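Skirasley Hand Gripper, two months in

I bought the Skirasley to record demonstrations for a policy that is supposed to learn to sort hardware. It costs $280, which buys you a trigger, two fingers and a wrist camera with firm opinions about exposure.

Setup took 40 minutes, most of it spent pairing with the Reritz logger.

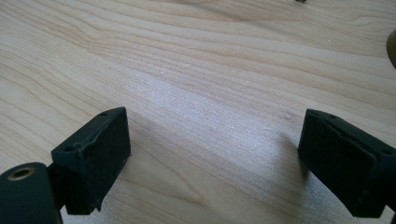 On a good afternoon I get 95 usable episodes before my thumb files a complaint. The trigger is stiff, and the policy has faithfully learned my hesitation. The finger pads pick up dust like a black sweater. Grumstead's version has a softer squeeze and a worse manual.

Four stars. My thumb gives it 2.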